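Updated Saturday, January 7, 2023

# How to replace the cord and plug on a table lamp

A lamp with a stiff, cracked or too-short cord doesn't need to be thrown out. Replacing the cord takes an evening and very little skill. These instructions cover plain plug-in table lamps with one socket and a two-wire cord, the kind sold in the United States for 120 volts. They don't cover lamps with a built-in dimmer, a USB port or a third (ground) wire.

If the socket is also worn, buy a new one now. The steps are the same, and you will have the old one off anyway.
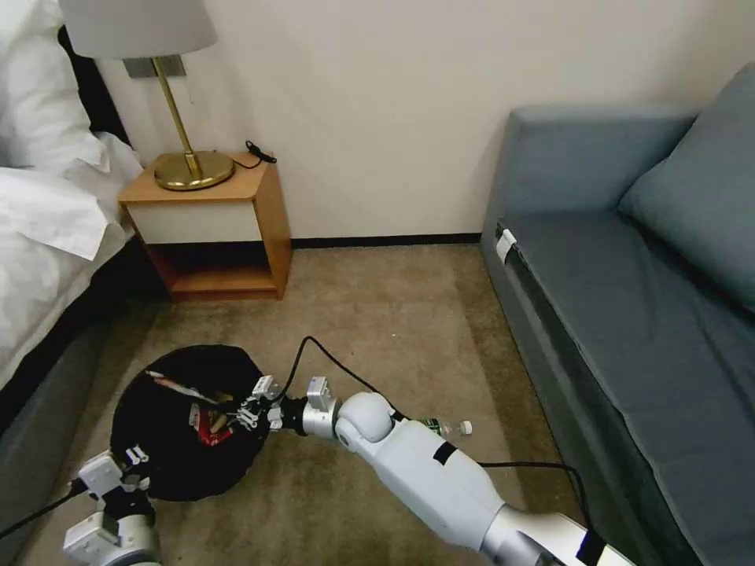

*A bedside table lamp with a white drum shade.*

## What you need

- Lamp cord, 18 gauge, two-wire (SPT-1 for most lamps, SPT-2 if the old cord was thicker)
- A polarized plug, screw-terminal or clamp-on
- A new socket, if needed
- Wire strippers
- Small flat screwdriver and a Phillips screwdriver
- Electrical tape
- Adjustable wrench
- A continuity tester or a multimeter

Buy more cord than you think you need. Measure from the socket down through the stem, out the base and along the wall to the outlet, then add a foot at the lamp end for working. You can trim a long cord and you can't stretch a short one. Don't join two pieces inside the lamp.

## Step 1: Take the lamp apart

Unplug the lamp. Take out the bulb and let it cool first if it has been on. Unscrew the finial at the top of the harp and lift off the shade. Some shades have no harp and are held by a ring around the socket, in which case turn the ring counterclockwise.

To remove the harp, slide up the two small sleeves at the bottom, squeeze the sides together and pull.

Now look at the socket. Most have "press" stamped on the metal shell near the bottom. Press there with your thumb and rock the shell up and out of its cap. If it won't move, work a flat screwdriver in between shell and cap. Old shells are thin and dent easily. Under the shell is a cardboard sleeve. Keep it, unless you are fitting a new socket, which will come with its own.

## Step 2: Note the wiring and remove the old cord

You will see two screws, one brass and one silver. Take a picture with your phone before you touch anything. Loosen both screws and unhook the wires. If there is a knot in the cord just below, untie it.

Cut the old plug off. Strip nothing yet.

Turn the lamp on its side on a towel. If there is felt on the bottom, peel back one edge slowly, using a butter knife where the glue holds. Under it you may find a nut and a washer holding the center rod. Leave these alone if the cord moves freely.

## Step 3: Pull the new cord through

Use the old cord to pull the new one. Lay the end of the new cord against the end of the old cord at the base, overlap them by two inches, and wrap the joint tightly with electrical tape. Keep the wrap thin so it fits through the rod. Pull from the top while feeding from the bottom.

If it sticks, don't yank. Back it out an inch and try again with a thinner wrap. Slim stems are the usual trouble spot, and SPT-2 will not go through some of them.

Once the new cord comes out at the top, pull through 5 inches past the socket cap and remove the tape.

## Step 4: Split, knot and strip

Lamp cord is two wires side by side with a groove between them. Split the top 3 inches by nicking the groove and pulling the halves apart.

Tie an underwriter's knot, which stops a tug on the cord from reaching the screws:

1. Make a loop with the left wire, passing its end behind the cord.
2. Bring the right wire over the end of the left wire and behind the cord.
3. Pass the end of the right wire through the left loop from the front.
4. Pull both ends snug and slide the knot down to the split.

A few small sockets have no room for the knot. Follow the instructions on the package if so.

Strip three quarters of an inch from each wire and twist the strands clockwise.

## Step 5: Connect the socket

Run a finger along both halves of the cord. One side is ribbed or has a line of printing. That is the neutral. The smooth side is hot.

- Ribbed (neutral) wire to the **silver** screw
- Smooth (hot) wire to the **brass** screw

Hook each wire clockwise around its screw and tighten. No loose strands should stick out. Slide the cardboard sleeve over the socket, then the shell, and push down until it clicks into the cap.

## Step 6: Attach the plug

Route the cord through the plug housing before you connect it. The neutral wire goes to the wide blade and the hot wire to the narrow one. With a clamp-on plug, check the package for which side is which and close the housing firmly.

## Step 7: Test before you plug in

With no bulb in and the lamp unplugged, touch one lead of the tester to the wide blade and the other to the threaded metal inside the socket. It should show continuity. Then test the narrow blade against the tab at the bottom of the socket with the switch on. Last, test the wide blade against the narrow blade. There should be no continuity. If there is, open the socket and look for a stray strand.

Put the harp, bulb and shade back, stay under the wattage marked on the socket, and plug it in.

## Placing the lamp

Keep the cord out of walkways and don't run it under carpet or pinch it behind a bed frame. Extra length can sit loosely behind the lamp.

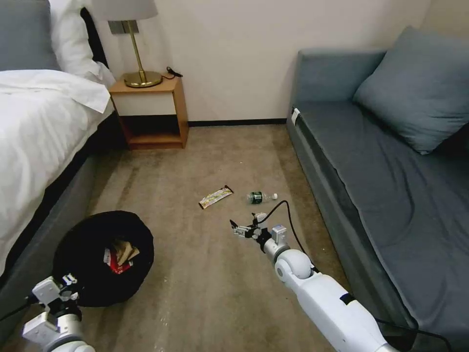 *Lamp on the nightstand, with a coiled cable to the right of the base.*

If the plug or cord feels warm after an hour of use, unplug the lamp and check the screws again.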